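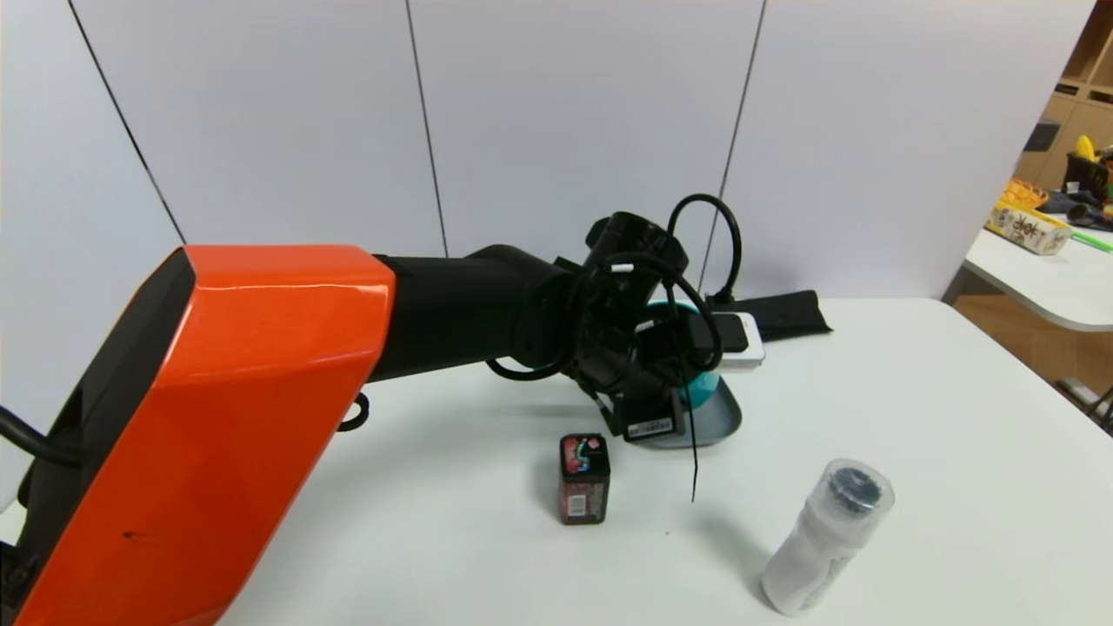
Fig. 1. White table, grey shallow dish, teal piece, black fabric pad at the back.

Session 2: Laying things out on a table

Right, these are my notes from Thursday, tidied up a bit for those of you who couldn't make it and for the people at the back who told me my handwriting on the board was a disgrace. They follow the order I talked in, more or less, with a few extra bits I forgot to say at the time.

We started with surfaces. I'm a big fan of a white table for this course and I'll keep going on about it. You see edges straight away on white. A grey dish shows up without shouting, a teal one sings out, and anything black looks like a hole until you get used to it! If you only have a brown kitchen table at home, put a sheet or a big bit of card over it and tape the corners down underneath. Don't use a patterned tablecloth. I tried it for years and every small thing I owned vanished into the flowers.

Then dishes. Look at Fig. 1 again and notice how shallow the grey one is. I like a shallow dish as the base of any layout, as you can reach in from the side and you don't have to lift your elbow up over a wall. The teal thing rising up in it has a rounded, bowl-like shape, and that pairing (low and wide underneath, rounder on top) is what I'd like you to try for your first exercise. Get two dishes out of your own cupboard, one low and one rounded, and put the second in the first. Move it off centre. Move it back. You'll find there's a spot where your hand goes to it without any fuss, and that's the spot to keep.

Vira Skoryk asked whether the two have to match. No, and I'd go further – I'd rather they didn't. When both are the same colour you lose the rim of the lower one and end up knocking it. Pick colours that are a good step apart. If you're stuck, borrow from the class box. The plain Kollstead dishes are on the bottom shelf and the coloured Janevski ones are above them. Please wash them before they go back, we had jam last time.

Next, soft things. Most people forget about cloth when they plan a table. A pad or a folded bit of fabric gives you somewhere to put down whatever you don't want sliding about or getting scratched: glasses, a phone, your good scissors. I'm not fussy about creases either. A fabric pad that's gone a bit crumpled still does the job, though if it's bunched up very high then tall things will lean on it and go over. Smooth the part you're going to use and leave the rest alone. Mine lives at the back against the wall, where it doesn't get in the way of my sleeves.

Some words I used, for your glossary:

Base: the lowest dish, the one that touches the table.
Sitter: whatever stands in or on the base.
Park: the soft place where loose things go.
Reach line: the path your hand takes from your lap to the sitter. Keep it clear. If you have to go round something, shift the something.

We had a good long argument about the reach line. Châu Trình works left-handed and pointed out that all my drawings assume the right, and he's quite correct, I've been doing it since January and hadn't noticed. So if you're left-handed, flip every diagram in the pack. I'll redraw them when I get a minute. The parking place at the back can stay as it is, though you might want it further over to the left.

A word on flat, slippery things such as phones and remote controls. They're a pain on a bare table. Lay them down face up with a finger's width of space on each side so you can get a grip on them. Don't balance them on a rim. I know everybody does it, I do it too, and my last one ended up in the soup.

For next week

Do the two-dish exercise and make a quick sketch from above. It doesn't need to be pretty – circles will do. Mark the base, the sitter, the park and the reach line. Then swap the dishes for different ones and sketch it again.

Reading: the Villodar booklet, the chapter on small tables. Skip the part on formal dinners, it's very dull. There's a spare copy in room 85 if yours has gone missing.

Bring one piece of cloth you don't mind getting grubby, and a pencil. We'll be doing trays, so if you own a Jitireck tray with the raised handles bring that along too, I've got a few things to say about those handles.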